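Student project: simulated arm works in training kitchen, misses in every other one

Yvette Poirier
28 Jul 2019

I help run the robotics club at MacLeod and we have four students on a simulation project for the Gandwood challenge. The task is simple: the arm has to pick a small object off a kitchen counter and hold it up. They recorded 700 demonstrations with a game controller, all in one kitchen, and trained on those. In that kitchen it does fine. As soon as we change the countertop or the walls, the gripper goes down beside the object and closes on nothing.

We don't have a real arm, so everything is rendered. The students want to record more demonstrations. I would like to know if that is worth their time before we give up another month to it. The club computer is not fast and recording is slow work for them.

Grornis

More data always helps. Also check your lighting.

Ginette Fehr

More of the same data won't help much. If all 700 are in one kitchen, the policy has probably learned that kitchen. My class at Grusten had the same trouble in May and we spent two weeks on the wrong thing (gripper friction).

What I would do, in this order:

Replay ten of the failed runs and write down where the gripper closed. If it is off by the same amount every time, check your camera position first. One of our students had moved a camera in the config file and forgotten it.

Change the kitchen between recordings. We ended up with 796 demonstrations and threw out the bad ones, which left 498 — fewer than you have, but spread over several counters and wall finishes. It did better than our first set by a wide margin.

Vary the objects too, in shape as well as color. Tall ones and small ones fail differently. A tall cylinder fills most of a close view and hides what is behind it, and a small item can be half hidden by the gripper in the wide view. We train with both kinds of view now. Our brick-wall kitchen with the marble counters is the one the students find hardest.

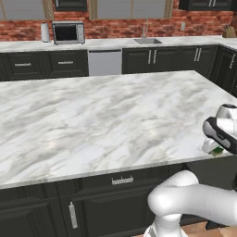
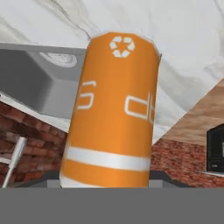
Keep 3 kitchens out of training completely and test only in those. Have the students pick them before they record anything, and don't let them swap one out later when the scores look bad. Ours wanted to.

On the slow computer — turn the render size down while recording and render again at full size overnight from the saved joint positions. Check that your simulator saves object positions as well, or the second render will not match.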